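About Druvham

Druvham is a small language school above a bakery. Finnish, Latvian and Estonian for adults, evenings mostly, a few mornings. We have been going 11 years and have moved twice. Same phone number though.

Who comes

People with a grandmother from Tampere. People marrying into a family in Riga. A retired dentist who wants to read crime novels in the original. Engineers being sent over for a year and in a panic about it. Some who just like the sound, and that's a good enough reason for us.

You don't need to have studied a language before. You don't need to be "good at languages" — we hear that one at every open evening. You do need to turn up, and do maybe half an hour at home between classes. More if you want Latvian verbs to stick.

How it started

Heikki Nurmi was teaching Finnish at his kitchen table, four students and a borrowed whiteboard. Then a waiting list. Then his wife wanted the kitchen back. First real room was behind a print shop, freezing in winter, very loud when the presses ran. Latvian got added in the second year when one of the students turned out to be a trained teacher from Liepaja. Estonian came later and is still the smallest group. We'd love for it to grow so tell your freinds.

Heikki still takes the beginners himself. He likes the first six weeks best, when people go from nothing to ordering a coffee and complaining about the weather. He says the weather is most of Finnish anyway.

Class sizes

We cap at 10. One time we went to 13 and it was a mistake, people in the back never got to speak. So 10, and if a class fills we start a waiting list or open a second one if there's a teacher free. Classes run with four students or more. Fewer than that and we'll call you and talk about sharing private lessons.
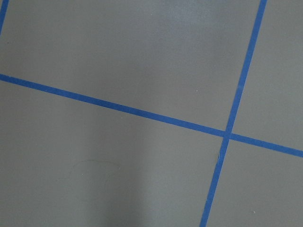
Druvham, upstairs rooms — June

Summer schedule is up at the front desk and going out by email this week. Short version: evening classes carry on as normal, morning Finnish takes a break, Estonian conversation moves to 6:30 p.m. so people can get here from work. The Paju group keeps its usual slot.

What's Paju? Means willow in Finnish, and it's the name of our reading circle. One short book at a time, read slowly, a chapter per meeting. Dictionary allowed, arguing encouraged. You want to be at lower intermediate or so before joining, but come and listen once if you're not sure. Coffee is from downstairs. Bring your own mug please, we keep running out.

Cukis is the other club, for kids and whoever brings them. Songs, card games, lots of animal names. It's Latvian and it's noisy. Cukis is supposed to mean little pig, more or less, and the kids picked it, we had no say. Parents end up learning more than they planned to.

The library

Just over 3,000 books, nearly all donated. Dictionaries, cookbooks, a great many detective stories, picture books, one full shelf of Moomins that is always half out on loan. Borrow what you like, write it in the green notebook by the door. No fines. But please do bring them back — somebody has had the big Estonian grammar since last fall and the Estonian teacher would like it.

Edemer

Our workbook series. Started as photocopies, now properly printed and spiral bound so it lies flat. Level one covers the first term in all three languages, level two is finished for Finnish and Latvian. Estonian level two is being written, slowly. Included in your course fee. Answer keys are in the back, and yes there's a mistake in unit 11 of the Finnish one, exercise C, the second answer should be talossa. Fixed in the next printing.

Fees and such

Pay by the term or split it in two, whichever. Student and senior rates, ask. Miss a class and you can sit in on the same level another evening if there is a chair. Refunds up to the second class, after that we give credit toward a later term. If money is tight talk to Heikki, we keep a couple of places aside.

Exams

We don't run them. We do help you get ready for the citizenship and proficiency tests, one-on-one, usually five or six sessions. Book early, spring gets crowded.

Getting here

Door on the left of the bakery, one flight up, buzzer marked D. No elevator, sorry. If stairs are a problem let us know before you sign up and we'll set up your class in the bakery's side room, ground floor, done it plenty of times. Bikes go in the yard. Street parking is free after 6 p.m.

Questions

Call in the afternoon, somebody usually picks up. Email is slower but does get read. Or come by the open evening at the start of each term, sit in for twenty minutes of each langauge and see which one you can't stop saying on the way home.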